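Why Do Clothes Crease, and How Does Folding Help?
From the Welter Kids' Library, Home Science shelf

Have you ever pulled your favourite T-shirt out from the very bottom of the drawer and found it covered in wiggly lines, like a map of somewhere you've never been? Those lines are called creases, and there's quite a lot going on inside them (more than you'd think, for something that lives in a drawer!).

Cloth is made of threads, and threads are made of even thinner hairs called fibres. If the cloth is cotton, those fibres came from a fluffy plant. When you bend a cotton fibre and leave it bent, especially when it's warm or a little bit damp, tiny parts inside it let go of one another and then grab hold again in the new, bent shape. That's a crease. It's a bit like swapping seats on the bus and then getting so comfy that you don't want to move back.

Folding is a way of choosing where the bends go. One long, gentle fold leaves a soft line, and a big heap on the floor leaves all sorts of little sharp ones. You'll want plenty of room, so a bed or a big table is just right, and lots of people spread a sheet out first to keep everything clean. Blue jeans fold up into a lovely tidy stack, and a softer piece of cloth can be folded into a long strip. 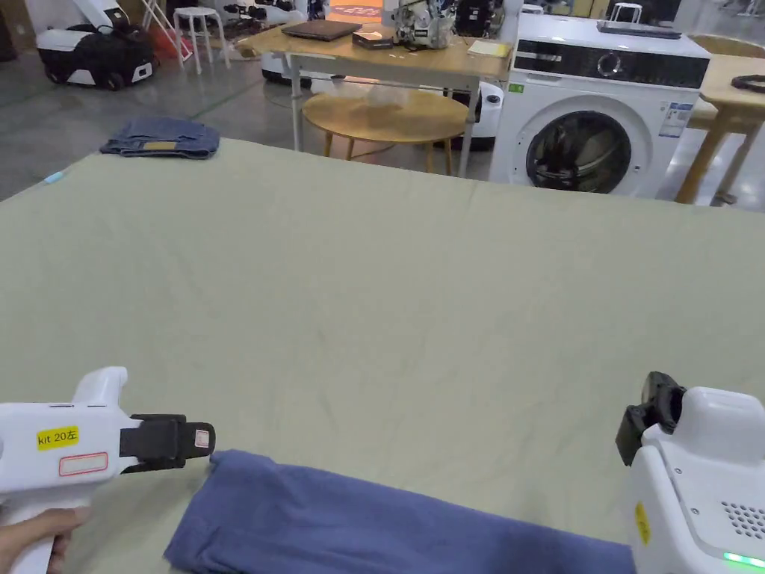 What happens when you scrunch it?

Now for the fun part. Take a tea towel, pinch it in the middle and lift. The cloth can't stay flat any more, so it has to go somewhere, and up it comes in a tall, twisty fold with wrinkles running away from your fingers. Cloth is very good at bending but not nearly so good at stretching, and that's why you get a fold and the whole thing doesn't simply pull out long like chewing gum. 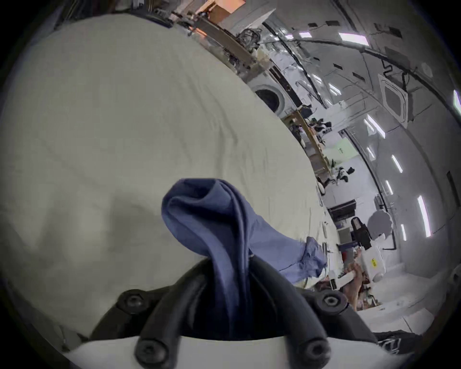

A blue cloth pinched into a thick, twisted fold, with a crumpled corner to the right.

Try it yourself

Ask a grown-up for two old cotton hankies. Fold the first one neatly and scrunch the second into a ball, as tight as you can. Pop them both under a heavy book and go and have your tea. When you come back, open them up side by side and run a finger over the lines. Which ones feel sharper? You could draw them in your notebook, in your favourite colour, and then give both hankies a good shake and see which lines stay put.

Words to know
Fibre: a very thin hair that threads are made from.
Crease: a line left behind where cloth has been bent.
Seam: a place where cloth has been sewn.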